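Gripper procurement

Gripper procurement is the planning, budgeting and purchase of the end tools fitted to robot arms, together with the parts, software and labour needed to keep them in use. It is usually treated as a separate line from the arm itself.

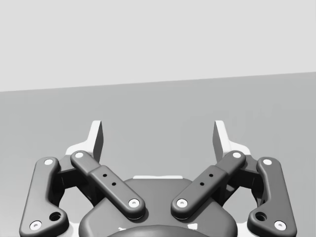

According to Lahlou, the price of the gripper is the least useful number in the quotation, and a buyer should ask first what a set of replacement fingertips costs and how long it takes to arrive. Most buying guides take a milder view, but agree that the purchase price covers only part of the spending over the life of the tool.

Scope of the purchase

A gripper order normally includes the gripper body, a mounting flange, a cable and a set of fingertips. Control software may be included or licensed separately. Couplings, spare pins, protective covers and carrying cases are often listed as options, and two quotations for the same model can differ a good deal for this reason. Buyers are advised to ask for an itemised price before comparing suppliers.

Two-finger grippers are the most common type bought for general handling. Many use linked bars in place of a straight slide. Linkage designs can open wide for their size, but they have more joints, and each joint is a point of wear. Slide designs are simpler to seal against dust. Vacuum tools are cheaper to buy in many cases but need an air supply or a built-in pump, and this cost may fall under a different budget.

Simulation before purchase

It is common to test a gripper as a computer model before ordering it. A supplier's model is loaded into simulation software, attached to a model of the arm, and used to check reach, opening width and clearance. An open gripper over a bare surface is a usual starting point, with parts and fixtures added later.

Simulation is a cheap way of ruling out tools that are plainly the wrong size. It is less reliable on friction, cable drag and soft or flexible goods. Some buyers therefore hire a gripper for a short trial once the simulated work is finished. The staff time spent on models should be entered in the budget, as it is often the largest cost before the order is placed.

Budgeting

Budgets are generally divided into purchase, installation and running costs. Installation covers mounting, wiring, programming and the risk assessment. Running costs cover fingertips, servicing, software renewals and time lost while the tool is out of use.

The Fusthorpe workshop plan is sometimes used as a small-scale case. The workshop allowed £2106 for a gripper and mounting kit and a further £935 for installation. Spares were put in a separate fund, set at 20 per cent of the purchase line. The plan called for 2 sets of fingertips to be held on the shelf, one for use and one in reserve. Training was left out of the first version and added when the plan was revised.

Contingency sums vary. A workshop buying its first gripper tends to set aside more than one replacing a known model, where the mounting and programs can be reused.

Choosing a supplier

Price, delivery time and local repair are the main points of comparison. Malberg sells grippers as complete kits with the flange and cable included. Gerico lists each part separately, which suits buyers who already own a compatible mounting. Neither method is cheaper in every case.

Buyers also ask how long spare parts will be kept in stock after a model is withdrawn. A written answer is preferred. Where none is given, some workshops order extra pins and fingertips with the first delivery.

Replacement

Replacement is planned by hours of use, by number of grips or by age. Wear shows first as play in the joints or a loss of alignment between the fingertips. A worn gripper may be moved to lighter work, kept for parts or returned under an exchange scheme. Any resale value is normally left out of the original budget.

See also

End effector
Life-cycle cost
Preventive maintenance
Robot simulation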